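How I Look After My Maple Cutting Board (and Bring Back a Dull One)

I've had the same big maple board going in my kitchen for longer than I've had the kitchen. It moved with me from the apartment in Wisstead, it has outlasted two sets of knives, and every so often it goes chalky and rough and I get a little ashamed of it. Then I spend an evening on it and we're friends again. A few of you asked for the full routine after my last post on knives, so let's do it properly!

You won't need much. Dish soap, a couple of rags you don't mind losing (old T-shirts are perfect), coarse salt, half a lemon, food-grade mineral oil, and a tin of board wax if you want the nice finish. For sandpaper get one sheet of 80 grit and one of 220. If your board is only dry and not scratched up, skip the sandpaper and jump to the oil.

Step one: wash it right

Warm water, a drop of soap, a soft brush. Wash both faces, even if you only ever cut on one. A board that gets wet on one side and stays dry on the other will cup on you, and then it rocks every time you chop an onion. I learned this with a cheap one that ended up shaped like a potato chip.

Rinse fast, wipe it with a towel, and stand it on its long edge so air gets at both faces. Never the dishwasher. Never a soak in the sink either, not even while you eat dinner — glue lines hate that.

Step two: salt and lemon

Sprinkle coarse salt all over, more than feels reasonable, and scrub with the cut side of the lemon. Go slow and squeeze a bit as you go. This is my favorite part because the garlic smell finally gives up. Leave the gray sludge sitting there for 5 minutes, scrape it off with a bench scraper and rinse. Dry it the same way as before and then leave it alone overnight. I usually do this on a Wednesday night when there's nothing on, and pick it up again the next evening.

Step three: sand, if it needs it

Run your palm over the board. If it's smooth, lucky you. If it catches, or there are knife marks deep enough to hold a bit of parsley, get the 80 grit out and wrap it around a block. Sand with the grain. On a board made from glued strips that's easy to work out, you just follow the length of the strips. Long even strokes, and don't camp out on one bad scratch or you'll dig a dip you'll be looking at for years.

Once the marks are gone, switch to the 220 and do the whole thing again with a lighter hand. Round over the edges a little while you're there. Then comes a trick I got from my neighbor Faizal Krishnan, who made his own boards for years: wipe the surface with a damp rag, let it dry completely, and sand one more time with the 220. The water raises all the little fibers, you knock them down, and the next time you wash it the board doesn't turn fuzzy.

Brush off the dust and wipe with a dry cloth. You'll notice the wood looks pale and kind of flat at this point. Don't panic, the oil fixes that. The honey-colored strips are where the change shows up most on mine, though the cream ones get a lovely warmth too. 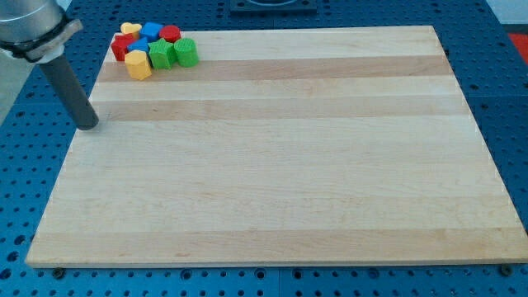 Can I just use olive oil from the pantry?

Please don't, because cooking oils like olive and sunflower go rancid in the wood and after a few weeks the whole board smells like an old fryer. Food-grade mineral oil is cheap, has no taste, and a bottle lasts ages.

Step four: oil, and then more oil

Pour a puddle in the middle and push it around with a rag until the whole face is shiny. Do the edges and especially the ends, where the grain is open and drinks up twice as much. Flip it over onto a rack and do the back. I buy the 375 ml bottle from Hidayat, the kitchen supply place near the station, and a very thirsty board can take a good bit of that the first time.

Leave it overnight. In the morning you'll probably find dry patches where the oil sank straight in, so go over it again. After a fresh sanding I do three coats, a night apart. For a regular top-up one is fine. When the surface still feels a bit slick hours later, it's had enough, and you can wipe off whatever is left.

Step five: wax

Optional, but I love it. I've been using the Prundovby board wax, and before that I melted beeswax into mineral oil myself (one part wax to four parts oil, in a jar set in hot water, stirred with a chopstick). Both work. The homemade one is softer and goes on easier in winter.

Rub on a thin layer with your fingers or a rag. Thin! If you can see white smears you've used too much. Give it half an hour, then buff hard with a clean cloth until it stops feeling tacky. Water should bead up on it when you flick a few drops on.

Lay your oily rags out flat to dry outside before you throw them away. Mineral oil isn't the risky kind, but linseed and some of the other finishing oils can heat up in a balled-up rag, and it's a good habit to have whatever you're using.

Keeping it that way

I oil mine once a month or whenever it looks thirsty. Beets and turmeric will stain, so wipe those up right away, and if you miss one the salt and lemon will get most of it. Raw chicken goes on a separate plastic board at my house and always has.

Keep it away from the stove and the radiator. Mine used to lean beside the oven and a hairline crack opened up at one end. I worked some Grernent wood glue into it with a toothpick, clamped it for a day with scrap wood under the jaws, and scraped off the extra before sanding. It's held so far and I've quit worrying about it.

If yours has a crack wide enough to slide a fingernail into, I'd stop using it for food until it's repaired. Send me a question in the comments if you're not sure — tell me what kind of wood it is and how old, and I'll do my best. Next month I'm doing wooden spoons, which are the same idea with a lot more fiddly sanding.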